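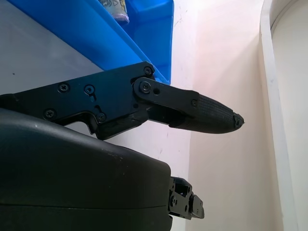
Gripper finger with hinged link and tapered tip

How to Set Up a Limit Order for a Stock You Already Follow

A limit order tells your broker the highest price you will pay for a share, or the lowest price you will take for one. The steps below use the Kullow trading screen. Other brokers use much the same labels.

Before you start

You need a funded account and the ticker symbol of the stock. Check that your cash has settled. A deposit made this morning may show in your balance and still not be available for trading.

Step 1. Open the order ticket

Search for the ticker and select Trade. The ticket opens with Market already chosen. Change the order type to Limit before you enter anything else. On Kullow, switching the type later clears the other boxes.
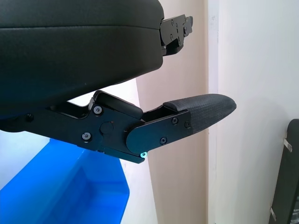

2 min read

Step 2. Enter the number of shares

Type whole shares only. Kullow does not accept fractional shares on limit orders. If you want to spend a set amount, divide it by your limit price and round down.

Step 3. Set your price

Look at the bid and the ask, not just the last trade. Say Mahuika last traded at $25 and you would like to pay less. Enter a limit of $24.50 and the order waits until someone will sell at that price or lower. If the stock never gets there, you buy nothing.

For a thinly traded stock such as Itasham, the gap between bid and ask can be wide. A limit somewhere between the two is a common place to begin. 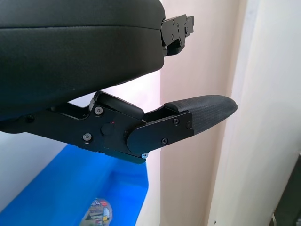
Step 4. Choose how long the order lasts

Day orders expire at the close. Good-til-canceled orders stay open longer, but the cutoff varies by broker, so look it up in your account terms. An order you placed in May and forgot can still fill weeks later.

Step 5. Review and send

Read the ticket from top to bottom. Check buy or sell, the ticker, the share count and the decimal point in the price. Then select Submit.

Step 6. Check the status

Open the Orders tab. A large order may fill in parts. If you asked for nine shares and got five, the other four stay open until they fill, expire or are canceled. To change the price, select Edit. On most screens this cancels the old order and sends a new one, and you lose your place in line.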